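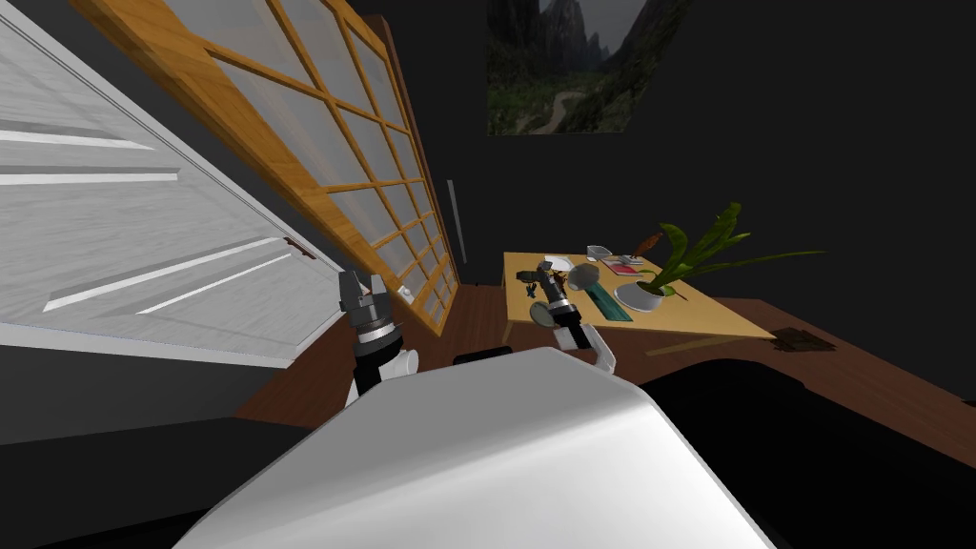
图1　浅色木桌，左侧白色镶板门（渲染图）

阅读时间：4 分钟

十月，星期三，下午

木蜡油试板，接着上回没写完的。

先把要查的事写清楚，免得过几天又跑偏。Witar 的说明书上写"室温下过夜即可轻度使用，耐热饮、耐酒精、耐日常清洁剂"。Drandico 写得更满，"一遍成膜，终身免维护"。Tai 是水性的，说明书倒老实些，只说"建议完全固化后使用"，可是完全固化要多久，翻遍两面纸没有。三家我都不太信。不信归不信，总要有块板子摆在那里，不然跟客户说话没底气，跟供货的说话更没底气。

Roverico 的人上个月来送样，带了一块他们自己做好的演示板，当场倒热水、擦干，什么印子都没有。大家看得挺高兴。我问这块板放了多久，他说"有一阵子了"。一阵子是多久？他笑笑。放了半年的油，拿什么擦都好看。我们交货的时候客户可不会等半年，多半当晚就把火锅端上去了。

所以这回的试法只有一条原则：按实际交货的节奏来，别按样本册的节奏来。

试板

料是白蜡木边角，同一块大板上开下来的，纹理深浅还是不一样，这个没办法。砂到 180 目停手。Rasha 主张砂到 320，说手感好。手感是好，但砂太细油吃不进去，表面看着亮，一擦就薄。她不同意，认为我这个说法也是听来的，没有对照。她说得对，确实没有对照。于是加了一组 320 的，谁对谁错板子上见。

总共 20 块。每块背面用铅笔写编号、油的名字、砂纸目数、上油的时间。去年那批用记号笔写，油一渗字全花了，后来有几块根本分不清谁是谁，那份记录等于白做，到现在还有人引用，我看见一次头疼一次。

其中一块有死节，节子周围开了条细缝，剔出去不算，剩下 19 块。剔的时候还没上油，所以不存在挑好看的留下这种事。写在这里备查。

上油

都是薄涂，无纺布打圈推开，停一会儿把浮油擦掉。Witar 气味重，柑橘味底下有股别的，开着排风也闻得到。罐子上印着"天然植物油配方"，天然两个字我现在看见就想翻背面的成分表，背面写的是"植物油、蜡、助剂"。助剂是什么，没写。催干剂也叫助剂，香精也叫助剂。打过电话去问，对方说属于配方机密，发来一份检测报告，检测的是另一个型号。

Drandico 很稠，天凉的时候像蜂蜜，推不动。照它说的"一遍成膜"，薄涂根本盖不匀，端面吃得多，板面吃得少，斜着看一块一块的。要涂匀就得涂厚，涂厚了又发黏。说明书上那张照片不知道是怎么拍出来的，我猜不止一遍。

Tai 水性，好推，干得快，毛刺起得也快。第一遍过后板面像没刮干净的下巴，得轻砂一次再上第二遍。这一步说明书里用很小的字提了一句"视情况打磨"。什么情况不用打磨，我还没碰到。

擦油的布统一摊开晾在外面的铁架上，不许团起来扔桶里。这条每次都写，每次都有人团。今天桶里又捡出来一团，还好是刚扔的。再写一遍：摊开，晾透，再扔。

过夜后的情况

先说摸起来。Witar 180 目那组干爽，指甲轻刮没有白痕。320 目那组也干，表面滑，但指甲用力能推出一道浅印，侧光下看得见。Rasha 看过，承认有印，但认为可以归到浮油没擦净。可能。两组是不同的人擦的，她擦的 320，我擦的 180，这是我设计上的毛病，不能拿来当证据。下一轮换过来擦。

Drandico 两组都还黏，灰落上去就不走了。供货的说是湿度问题。湿度不对的时候怪湿度，湿度对的时候怪木材含水率，含水率也对就怪施工。我不是说他一定错，只是这种解释永远用得上，那就等于没解释。要他给一个湿度上限，写下来，我们照着做一遍，做不出来再谈。

Tai 干了，手感偏塑料，这是个人口味，不记分。

热杯试验

刚烧开的水倒进同一款搪瓷杯，直接放板上，放到水凉。杯底先擦干。Witar 有一圈很淡的白印，放到傍晚浅下去一些，但没消。Drandico 的杯子拿起来的时候带起一点膜，粘在杯底，这个不用讨论了。Tai 几乎没有变化，只在杯沿压得最重的地方有一小段发雾。

这里要小心。Tai 这个结果比我预想的好太多，好得让我怀疑是不是杯子没放平。翻出来看，那块板本身有点翘，杯子只有一边压实。所以"几乎没有变化"里有多少是油的功劳，有多少是悬空的功劳，说不清。重做，先把板子刨平。在重做之前谁也不要跟客户讲 Tai 耐热。

酒精和醋

棉片浸透，盖上杯子防挥发。Witar 碰到酒精颜色变深，擦干后回来大半。醋没事。Tai 碰到酒精发软，用指腹能感觉到涩。Drandico 没做，本来就没干，做了也没意义。Rasha 说没干也可以做，记录一个"未固化状态下"的数据。我嫌麻烦，她说那以后就别抱怨别人数据不全。于是补了一块，结果是一滩糊，拍了照放进文件夹。

成本

有人算了一张表，说 Drandico 每平方最便宜，因为只用一遍。表里用的涂布量是罐子上印的，没有一个是我们自己称的。今天把称过的填进去：Drandico 第一块板前后差 134 克是错的，看到这个数吓一跳，查下来是连托盘一起称了，托盘没去皮。错的数字我没有涂掉，划一道线留在表里，旁边注明。后面几块都是去皮之后称的，数字在表上，不抄了。

去皮以后再看，Drandico 为了盖匀多用的那部分，把省下的那一遍吃回去了。还没算等它干的时间。占着架子也是钱，这一项表里根本没有列。做表的人说工时不好估。不好估也得估，填零等于说它不要钱。

关于"行业里都这么做"

中午吃饭又听见这句话。问是哪个行业，哪家，怎么做的，就没有下文了。上油前用湿布擦一遍让毛刺起来，这一步我们一直在做，理由也是"都这么做"。说实话我没试过不做会怎样。既然嫌别人没有对照，自己这一步也应该有对照。下一轮加一组不擦水的。要是结果一样，以后就省掉，省得地上老是湿的。

目前能说的

Drandico 在我们这里、这个天气、薄涂，过夜不能用。这句我愿意签字。

Witar 180 目过夜能轻放东西，热杯会留印。印子最后会不会全消，不知道，板子留着继续看，谁也别拿去垫脚。

Tai 暂时没有结论。看着不错，条件没控好。

180 和 320 的争论没有结论，换人擦以后再说。

还有一件：客户那边总问"安不安全，能不能直接放食物"。三家都说固化后安全。固化到什么程度算固化，拿什么判断，三家说法各不相同，有一家让我"闻不到味道就可以了"。我鼻子早就闻不出来了，Rasha 说排风关掉以后她站门口还能闻见。在拿到对应型号的检测报告之前，报价单上那句"食品级"先删掉，已经发出去的那份也要打电话更正。电话我来打。

待办

刨平两块 Tai 的板，重做热杯。
换人擦油，180、320 各来一组，加不擦水的一组。
找 Drandico 要湿度上限，要书面的。
找 Witar 要对应型号的报告，别再收另一个型号的。
秤旁边贴张条，写"先去皮"。
无纺布快没了，订货的时候要上次那种不掉毛的，这批有纤维粘在面上，Tai 有一块就是因为这个重砂的。
架子最下面一层有块没写编号的板，谁的，来认领。

傍晚补记：Witar 那圈白印，换了个灯再看又好像还在原来的深浅。上面写的"浅下去一些"先打个问号。明早日光下重看，在同一个窗边看。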